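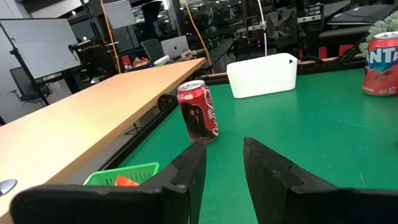 Wrist camera view, gripper open, drinks can ahead.

Review: the Faline hand-guiding and remote control kit for two arms

We have had the Faline kit on our bench since July. It comes as a pair of small leader arms that you hold and move, a foot switch to start and stop each recording, and software that makes the real arms copy you while it saves the joint positions and the camera feeds. You can also skip the leaders and push the real arms about by hand, with the motors slack. I have used both ways for the same job, sorting drinks cans and snack packets into small plastic bins.

Setting up took most of a Thursday. The leaders clamp to a desk, and the clamps are good. The printed guide is less good. It tells you to zero the left arm first but the diagram has them the other way round, and if you follow the diagram the left arm sets off in the wrong direction. Keep a hand near the stop button the first time.

Remote control is the better of the two. The lag is small enough that I stopped thinking about it within an hour. Cans are simple: line up, close, lift. The wrist view helps a great deal there, as from where you sit it is hard to judge how far the fingertips are from the side of a can.

Packets are harder. They slide over each other and you can't feel when you have hold of one, so you learn to watch the wrapper crease. A heap of them in the middle of the mat is slow going – you are forever deciding which arm should take the next one, and that hesitation gets recorded too.

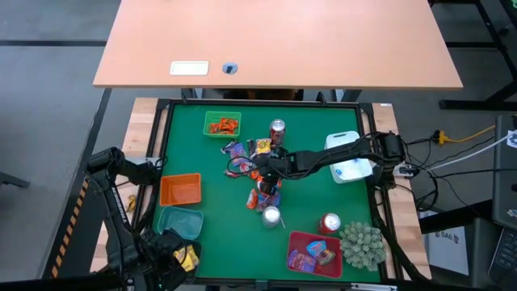
I ended up making a rule that each arm keeps to its own half unless the other is parked. The recordings were tidier after that, and I threw fewer away. In all I kept 285 and binned around 40 per cent of what I made in the first week.

Hand guiding is fine for one arm and a short move. With two it is tiring, and your own sleeves and elbows keep getting into the head camera's picture.

The trigger springs on the leaders are too stiff. My fingers ached after an afternoon, and I have since fitted softer ones from Liyanage, which fit without any filing. The Cladex set I used before had a lighter trigger but lost its zero every few days. The Faline has done that once.

Playback is clear and you can trim the ends of a recording without exporting it. Export itself is slow, and the program gives no sign that it is working.

Four out of five. I would buy it again, with the spare springs in the same order.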